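Week 5 – Fire and smoke in older buildings
Handout, R. Obeidat. Replaces the one from September, which had the wrong reading list

Carry-over from last week: compartments. A building is a set of boxes. Fire starts in one box, the job is to keep it there long enough for people to get out of the others. Everything today hangs off that.

Smoke first. Most people think flames. Smoke moves faster, goes up, hits the ceiling, spreads sideways, then banks down. Layer gets to head height and you cant see the exit sign any more. Know the terms: plume, ceiling jet, hot layer, neutral plane. Will be on the test.

Stack effect – warm air rising in a stairwell pulls smoke in from the floors below. Worse in winter, worse in tall shafts. Old service shafts and dumbwaiters count as shafts!! Check the drawings, then check the building, they won't match.

Case: Lerkness boarding house. Five floors, one stair, kitchen at the bottom. Fire was small, stayed in the kitchen. Smoke reached the top landing anyway. Stair door on the ground floor had been held open with a wedge. Read Rüegg's report, sections on the stair and the alarm, skip the appendix on insurance.

Compare Naklow (same layout near enough, doors on closers, top floors walked out). Adel Kettani's notes on Naklow are in the shared folder, scanned sideways, sorry.

Doors
Rating is for the whole set: leaf, frame, hinges, latch, seals. A 20 minute leaf in a bad frame is not a 20 minute door. Gaps matter more than thickness for cold smoke. Top of the door is where the pressure is.
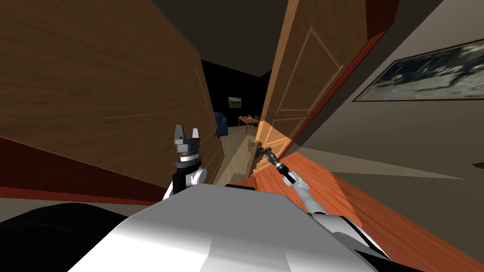

Smoke spread through a gap depends on the width of the gap and the pressure across it, and a door on the latch is a very diferent thing from a door left ajar. A narrow opening between two wooden doors like these is plenty for smoke. Molding and raised panels are a seperate question – on old paneled doors the panel can be much thinner than the rest, burns through there first. Measure it, don't guess from the face.

Intumescent strips swell with heat. No use against cold smoke, you need brush or blade seals for that. People mix these up every year.

For Friday
– Rüegg, as above
– Problem 5, leakage area, show your units
– Groups for the Trosow survey: see Wael Abdel Hamid if you don't have one

Room 220, not the usual one.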